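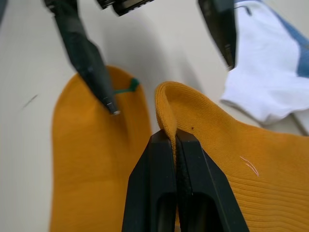 Mustard-yellow sock with a ribbed cuff.

Washing, drying and storing socks

Most socks are discarded for one of two faults: the cuff has lost its stretch or the heel has worn through. Both are hastened by heat and by friction in the drum. The notes below apply to ordinary cotton and cotton-blend socks, with separate remarks for wool. They were revised in March 2021 to take in readers' corrections on drying wool.

Before the wash

Turn socks inside out. Skin, salt and loose fibre collect on the inner face, and the outer face pills less if it is kept away from zips and buttons. Unroll any cuff that has been folded down. A folded cuff traps detergent and dries last.

Shake out grit over a bin. Sand left in the toe acts as an abrasive for the whole cycle.

Small socks, and any with a loose knit, go in a mesh bag filled no more than halfway. An overfilled bag turns into a solid lump and the middle is barely rinsed.

Temperature and detergent

Cotton: 40 degrees for normal wear, 60 degrees where there has been athlete's foot in the house. Check the label before using 60, as the elastic may not be rated for it.

Wool: 30 degrees, wool cycle, low spin, and a detergent without enzymes.

Leave out fabric softener. It coats the fibres, reduces absorbency and leaves a film that holds odour. If towels and socks share a load, the same applies to both.

White residue at the toes is usually undissolved powder. Use liquid for cold washes, or dissolve the powder in a jug of warm water first.

Stiff socks in hard-water areas

Mineral deposits build up slowly and are often taken for wear. Soak the socks for an hour in a bowl of warm water with 7 teaspoons of washing soda, then run a normal wash. Not suitable for wool or silk. Consuelo Nina wrote from Fenstead to say that a second rinse alone cured the problem in her machine, and that is worth trying first.

Drying

Peg by the toe. A peg on the cuff stretches the elastic while it carries the weight of a wet foot, and leaves a crease in the rib. On an airer, hang the sock over the rail with the heel uppermost so that the thickest part is in moving air.

Do not dry on a radiator. Surface heat hardens elastic, and a cuff treated this way through one winter, from December onwards, can be slack by spring.

Tumble drying: low heat only, and take the load out slightly damp. Finish on the airer.

Wool socks are dried flat on a towel, away from direct sun. Press the water out by rolling the towel – never wring.

Pairing

Sort on a light, plain surface in daylight. Navy, black and charcoal are hard to tell apart under warm bulbs. Lay each sock flat and smooth it from heel to toe before matching, then compare cuff height as well as colour. Two socks of the same make bought a year apart may differ in length after washing.

Keep odd socks in one box near the machine and go through it monthly. Check the door seal of the washer and the inside corners of duvet covers before giving one up for lost.

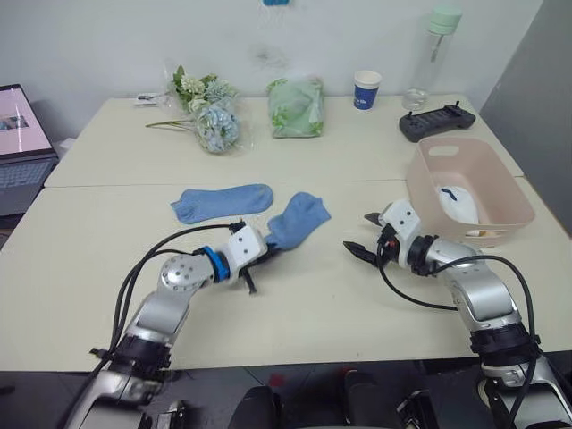 Folding

Balling a pair by turning one cuff over both socks keeps them together but leaves one cuff permanently stretched. It is acceptable for sports socks and poor practice for anything finer.

Flat method: lay one sock on the other, heels aligned. Fold the toe up to the base of the cuff, then fold once more. Stand the packet on its fold in the drawer. Long socks need a third fold.

Storage

A shallow drawer with dividers is enough. Strips cut from a cereal box will do, scored and slotted together. Wool should be washed before it is put away for the summer, as moths favour soiled fibre. Cedar blocks lose their scent and need a light sanding each year.

Worn heels

Hold the heel up to a lamp. If light shows evenly through the knit, darn now, while there are still threads to weave into. Work over a wooden mushroom or an old light bulb, using yarn slightly thinner than the original, and leave small loops at the turns to allow for shrinkage.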